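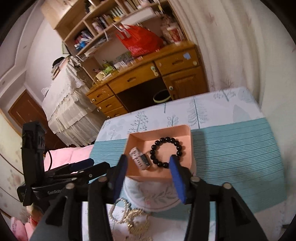
Ordenar un joyero es una tarea que en los manuales ocupa una tarde y en mi familia ocupa desde la primavera de otro año. El método lo puso mi tía, Carmela Ferraro, y se resume en una sola norma: todo se vuelca en la cama y nadie cena hasta que la cama vuelva a ser cama. La caja rosa es donde va lo que ya tiene destino, y por el momento se ha ganado el sitio la pulsera de cuentas negras; las perlas blancas y la cadena dorada siguen en la sábana, esperando sentencia.

Los comentarios son míos. Las protestas, a mi tía, que las recibe por teléfono y con la televisión puesta.

LA CAMA COMO MESA DE TRABAJO

La manta verde azulada, de rayas finas en relieve, tiene una ventaja y un defecto. La ventaja es que las piezas no ruedan. El defecto es que los cierres pequeños se meten en los surcos y allí fundan una colonia.

La sábana de los árboles la compró mi tía en Naltar, en rebajas, y desde entonces cualquier cosa que se apoye en ella parece extraviada en un bosque de color gris azulado. Con un pendiente de plata sobre el dibujo se puede echar media tarde.

Al cojín de las hojas se le reconoce el mérito de haber servido de frontera. De un lado, lo clasificado. Del otro, lo demás, o sea, casi todo.

La colcha rosa no participa. Se apartó a la izquierda el primer día con la intención de doblarla después.

LA PULSERA NEGRA

Cuentas redondas, brillantes, ensartadas en aro. Mi tía sostiene que la llevó en dos bodas y un juicio, y que le trajo suerte en el juicio.

Detalle del mismo aro sobre la palma de mi prima. Discutimos un buen rato de qué eran las cuentas. Yo decía vidrio, ella decía azabache, mi tía decía que eran negras y que si no teníamos nada mejor que hacer.

Toshiko Kaneko, que enfila collares en el bajo de al lado y a la que recurrimos cuando la familia ya no se habla, la miró al trasluz, la pesó en la mano y pidió café. Sigue sin dictamen.

LAS PERLAS

Se dejan enrollar en un lazo flojo y se quedan así, con una docilidad que el resto del joyero no conoce.

Pertenecieron a una madrina, o se compraron en la feria de Grodlow, según quién cuente la historia y quién esté delante. Hay una tercera versión con un dentista que no voy a poner por escrito.

Prueba del diente, a cargo de mi tía. Consiste en frotar una perla contra un incisivo y poner cara de notario. Salió satisfecha. Luego frotó un botón de la bata, para comparar, y salió igual de satisfecha.

LA CADENA DORADA

Eslabones muy trabajados y muy enredados. Cada visita a esta casa ha empezado con alguien diciendo «trae, que yo tengo paciencia».

Primer intento, con alfiler. La persona de las manos es mi primo y prefiere no figurar.

Segundo intento, con polvos de talco, que fue idea de una revista. La cadena quedó perfumada. El nudo, intacto. La manta hubo que sacudirla por la ventana, con las consecuencias que conoce la vecina del primero.

Tercer intento. Bohdan Pylypenko vino a mirar la caldera y se quedó a mirar la cadena. Desató más en un rato que nosotros en 30 años, y por la caldera tampoco nos cobró gran cosa. Volvió a enredarse al guardarla, pero eso ya fue culpa nuestra.

Un estuche de Dal Bello, vacío. Todos los indicios apuntan a que la cadena vivía dentro y a que alguien la sacó para que «respirara». Mi tía pregunta siempre en plural quién habrá sido, como si hubiera varias sospechosas.

LA COSITA BLANCA

Rectangular, con marcas oscuras y un trozo entre verde y negro. Lleva en la caja rosa, recostada cerca de la pared, desde el principio de todo, y entró sin que la invitara nadie.

Se han propuesto las siguientes identidades: una etiqueta, un imperdible con pretensiones, algo de un aparato, algo de un juego, un recuerdo de primera comunión. Mi tía no opina, pero cada vez que uno hace ademán de tirarla carraspea.

Por eso se queda. En esta casa, lo que no se sabe qué es tiene más derechos que lo que se sabe.

EL ESCRITORIO

Madera de color miel, cajones a la izquierda, uno ancho en el centro, puerta y cajón a la derecha, pomos pequeños que se enganchan en las mangas de punto. Ocupa la pared del fondo y bastante conversación.

Mi tío lo llamaba «el despacho». Que se recuerde, en él se despacharon quinielas.

La pegatina azul del cajón de arriba, a la derecha. Se quiso quitar con agua caliente, con aceite y con la uña de una niña de siete años, herramienta que hasta entonces no había fallado nunca. Ha sobrevivido a dos mudanzas y a un perro.

Interior del cajón central: gomas secas, una lupa, un recibo de Sallska por unas cortinas que no están en ninguna ventana, un billete de 1000 pesetas doblado en cuatro. El billete se ha vuelto a dejar donde estaba. Mi tía confía en que las repongan.

Los paquetes de encima, verdes, blancos y amarillos, son otra sección del mismo problema. Se apartaron para ordenarlos cuando acabáramos con las joyas. Ya puede verse la moral con que trabajamos.

La papelera, en su hueco oscuro debajo del tablero. Elegante, de borde claro, y con muy poca faena. Aquí las cosas cambian de sitio con una facilidad enorme, pero lo de salir por la puerta les cuesta.

VISITAS Y PERITOS

Parveen Saha con su propia bolsa de bisutería, que traía para que la aconsejáramos. Se fue con la bolsa, un broche de más y la firme decisión de no aconsejarse con nosotras nunca.

El broche en cuestión, la víspera. Forma de pájaro, o de hoja con pico. Mi tía lo regaló con gran ceremonia y a los diez minutos nos preguntaba en voz baja si sería bueno.

Pendientes desparejados, en fila, por orden de antipatía. El último de la derecha es un clip que aprieta como un acreedor. Lo probamos todas. Lo volvimos a probar todas, por si había cambiado.

Una carta que apareció en el fondo del costurero, firmada por un tal Adelmo Ferri, en la que anuncia el envío de una sortija. La sortija no figura en el inventario. La carta se ha fotografiado por el lado del sobre, que es hasta donde mi tía ha autorizado la investigación. Se puso colorada y mandó a todo el mundo a merendar.

La merienda. Bizcocho de yogur, tirando a seco. Se incluye porque fue el único momento de la jornada en que hubo acuerdo.

SEGUNDA SESIÓN, EN JUNIO

Todo otra vez sobre la colcha, esta vez con la ventana abierta. Reconocerán las primas el mismo material en un desorden distinto, que mi tía llama «más aireado».

Bolsitas de tela cosidas por ella para separar collares de pulseras. Son preciosas y no llevan rótulo, así que para saber qué contiene cada una hay que vaciarlas todas en la cama.

Un anillo de mi abuela, que no estaba perdido. Estaba en el dedo de mi tía. Lo buscamos cuarenta minutos con su entusiasta colaboración, incluida una linterna que sujetaba ella con esa misma mano.

La lista. Empieza con letra redonda, numeración y hasta una columna de observaciones. Hacia la mitad aparece «otra cadena», luego «otra», luego unas comillas que bajan hasta el final del folio, y en el margen el teléfono del fontanero.

REPARTO PROVISIONAL

Las perlas, para quien se case antes. Como en la última ronda no se presentó ninguna candidata, la condición se ha rebajado a quien venga más los domingos.

La cadena, para quien la desenrede. Se admiten equipos.

La pulsera negra se la queda mi tía, que tiene otro juicio.

La cosita blanca no entra en el reparto. Lo pregunté y carraspeó.

Las que quieran alguna de estas fotos en grande, que me la pidan por el título del apartado y no como la otra vez, «esa en la que sale la cama», porque sale en casi todas. Y la que se llevó la lupa del cajón central, que la devuelva; sin lupa no se puede seguir con los cierres, y mi tía ya ha empezado a mirar con ojos de proyecto el armario de las mantelerías.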